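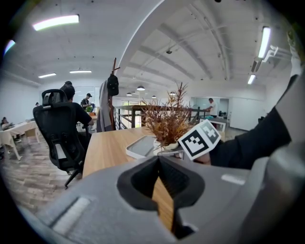 Stedgate offices to trial shared desks from September 2023

Tenants at the Stedgate business centre in Gremosthorpe will move to a shared-desk arrangement on two of the building's floors, the managing agent Tierney has confirmed. The change covers 179 workstations and follows a survey of desk use carried out in June.

Under the scheme, staff will book a desk by the half day through Weltik, the booking system already used for the meeting rooms. Bookings open two weeks ahead and lapse if the desk is not claimed within the first hour. Each firm keeps a fixed allocation of lockers, and post will continue to be sorted by company at reception.

"The survey showed that about a third of the desks were in use at mid-morning," said Catríona Gallagher, who manages the building for Tierney. "Heating and lighting both floors to full occupancy is difficult to justify on that basis."

Desks will be cleared at the end of each day. Monitors, task lamps and potted plants supplied by the building stay in place; personal items must go into lockers. Height-adjustable desks are reserved for staff with a recorded workplace assessment and cannot be booked by others.

Service charges will be recalculated on booked hours after the first quarter. Eimear Moriarty, whose accountancy practice occupies four rooms on the upper floor, said smaller tenants had asked for a cap on the charge — a point still under discussion.

The trial runs for 3 months. Tenants may send comments in writing to the Tierney site office on the ground floor.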